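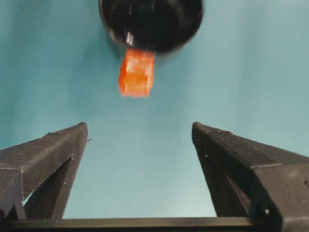 Maribeth Calimlim said the second verse was the problem, and that anyone who thought it was the chorus hadn't listened to the song all the way through. She said it in the van with her feet up on the amp, eating crisps, while I was trying to find the turning for Ikham.

I told her the second verse was mine.

She said she knew that.

We had put the song out at the start of the summer on Matar, which was a label in the sense that it had a logo and a bank account. It had been played 260 times. My brother Col had done the beat and I had written the words, apart from the chorus, which was Maribeth's, and which people did seem to like. A boy at the petrol station had sung it at her. He hadn't sung any of my part.

"What's wrong with it?" I said.

"You go after Denny in it."

"Everyone goes after people. It's rap."

"You go after him for having a nice car. That's left, by the way. You've missed it."

I had missed it. I went on to the roundabout and came back.

Denny had been with us for two years before he went off on his own. He used to stand at the back of the stage and do the low parts, and in all that time I never heard him ask for a verse. Then he left, and four months later he had a song on the Zemton evening show, three nights running. The presenter called him the best thing to come out of Olport. I was driving when I heard it and I had to pull in by the bus depot. It wasn't even that I hated the song. I sat there until it finished and then I went home and wrote sixteen lines about his car.

Col said it was the best thing I had done. Col would say that about most things if you asked him near teatime. We recorded it in his spare room with the duvet up against the window, and Maribeth came in after and did the chorus in one go without hearing what I had put round it. I've gone over that since. I could have played it to her first.

The hall at Ikham was behind a carpet shop. Col was already there with the decks, and he had got into an argument with the man on the door over a parking space. There was a printed list taped up by the stage with the running order on it. We were on second. Denny was on last.

"Did you know?" Maribeth asked me.

"No."

"Col, did you know?"

Col said he thought he had mentioned it. He had not mentioned it. He started to wind a cable round his arm very carefully.

I went and looked for the toilets so I would have somewhere to go. The corridor had old posters down both sides, dance bands mostly, and a brass band competition from some October before I was born. When I came back Denny was standing by the decks talking to Col. He had a new coat. He looked tired, and he had cut his hair so short that his ears stuck out.

"All right," he said.

"All right."

"I heard your tune."

I said oh yeah, and he said yeah. Col went on winding. I waited for him to say something about it and he asked if we had come by the ring road, because it had been shut when he came through and he'd had to go the long way past the quarry. I said we had. He said it must have opened again then. Then somebody called him over to check his microphone and he went.

Maribeth had seen it from the other end of the room. She came over and asked what he'd said.

"He asked about the ring road."

"Did you say sorry?"

"For what? It's a song."

She gave me a look and went to fill her water bottle.
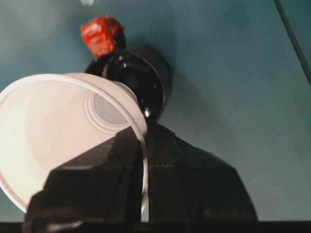 By the time the doors opened I had decided to do it exactly as recorded. I told Col and he said fine. I told Maribeth and she said it was my verse and I could do what I wanted with it, but she would be standing next to me while I did, and she wanted me to remember that part.

There were almost 40 people in for our set. The first act had been a girl with a guitar and her family were all down the front, and they stayed, which was decent of them. We did two of the old ones. Col's laptop froze at the end of the second and I had to talk for a bit. I said we were from Olport and someone at the back booed, in a friendly way. I said we had one more.

Maribeth's chorus comes first on that song, before anybody raps. I have always liked that about it. She sang it and the guitar girl's mother started clapping along on the wrong beat, and by the end of it half of them had the words. Then I did the first verse, which is about my nan's flat. Then the chorus again, and this time they were properly singing.

Denny was leaning by the fire door with his arms folded. He was singing the low part. I don't think he knew he was doing it. He'd always sung under her like that, a bit late, and I could see his mouth going.

The second verse came up and I had the first line ready, the one about the car, and what I did was nothing. I stood there. Col looked up. The beat went round once and I still hadn't come in, and people started to think it was deliberate and nodded along. I could feel Maribeth beside me waiting to see if I needed rescuing.

I did the first verse again. It was all I could think of. I did my nan's flat from the top, the lift and the lino and the budgie, and if anybody noticed they were polite about it. One man shouted "Budgie!" when I got to it the second time, so he had noticed.

We got a good clap. Col said into his microphone that the tune was out now on Matar and you could get it anywhere, and he spelled Matar, which he always does.

Denny's set was 12 songs long, far too many for that hall, and he lost some of the room to the bar in the middle. He was good, though. He did the one from the radio near the end and it sounded better without the presenter talking over it. He didn't say anything about us. He didn't do a song about me either, and I had been half expecting one, and I suppose half wanting it.

After, I helped him carry a speaker out to the car park. It was raining a little. He opened the boot of a small green hatchback with a dent in the back door.

"Where's the other one?" I said.

"What other one?"

"The black one. With the wheels."

"That was my uncle's," Denny said. "I had it for a weekend."

We got the speaker in. It took a couple of goes as the seat wouldn't fold flat, and he had to move a bag of his daughter's swimming things. I hadn't known she was old enough for swimming.

"You did the same verse twice," he said.

"I know."

"It's a better verse, that one."

"Maribeth says the same."

"Well," he said. He shut the boot and it came open again, and he leaned on it with his hip until it caught. He said he would see me about. I said he should come round to Col's, if he was over our way, we had some things that wanted a low part. He said he was busy until the end of the month with the Zemton people but he might.

In the van Maribeth had the front seat again and had found more crisps from somewhere. Col was asleep in the back against the decks before we were out of Ikham. She asked what I was going to do about the recording, seeing as it was out there with the old verse on it.

I said I supposed I'd have to write another one.

"About what?"

I said I didn't know. I asked her to look out for the ring road and she said it was the next left, after the garage.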